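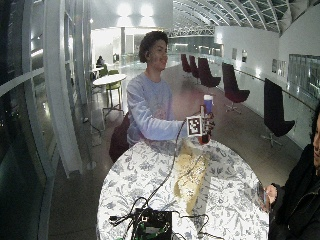
Marker and bottle held upright over the table.

Menditz Table Kit
By Wysocka, Jul 12, 2025

Can a machine clear a table yet? Partly. The Menditz arm lifts an upright bottle in 35 seconds and sets it down within 2 cm of the target. Cloths are harder – folding is still a job for people. Maximum reach is 80 cm. The kit ships from Stoleck in August with a 2-year warranty.

We use cookies to improve this site. Accept | Settings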